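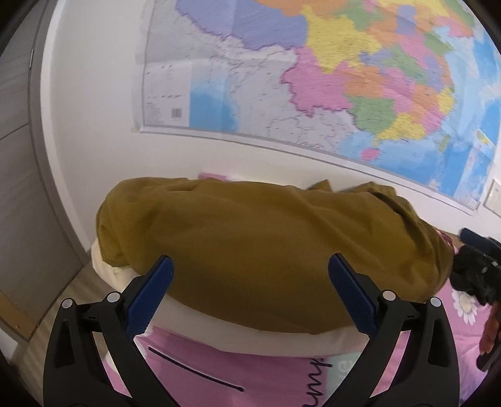
**Week 6 handout: collecting demonstrations with hand-held grippers**

Notes by Vitória Calado, updated 5/3/20. Read before the bedroom session and bring questions!

Last week we trained a small policy on examples from the lab table, and it did beautifully on the lab table. This week we go into real rooms, and I can't wait for you to see how much the data changes. A bed is a wonderful place to learn about soft things. Pillows sink, blankets bunch up, and a printed sheet gives the model plenty to look at besides the object you care about.

### What counts as one demonstration

One demonstration is one complete attempt at one task, from the first reach to the release. Keep the start and end clean - a second of stillness at each is plenty. If you fumble and recover, keep it. Recoveries are gold for the learner, and Niilo Pelkonen will show some lovely ones from the February set.

### Grasping bunched fabric

A crumpled garment or blanket has no handle and no fixed outline, so you have to choose where to take hold. Look at the gripper on the mustard-olive bundle: one blue pad at the left side, the other right of center, with a good thickness of cloth between them. Things to try:

- Approach with the fingers open wider than you think you need.
- Close slowly and watch the folds. They move before the bundle does.
- Vary the grasp point between attempts, including ones that feel awkward.
- Keep your other hand still if the task only needs one.

### Leave the room alone

Please don't tidy the background. The wide lens takes in far more than the bed, and a bright wall map of China or a daisy on a sheet is exactly the variety we want. A policy trained against bare white walls can latch onto all sorts of silly cues. Ask me about the lamp story sometime.

### Targets and split

The Zikia set stands at 189 demonstrations, and we want 1000 by the end of term. Each pair records 32 this week. Split by room, **never** by attempt: two attempts on the same bed are near twins, and putting one in training and one in test makes your score look great for no good reason.

### Before next class

1. Label each attempt *complete*, *recovered* or *dropped*.
2. Watch five of your own at half speed.
3. Write a paragraph on where your grasp points cluster, and why.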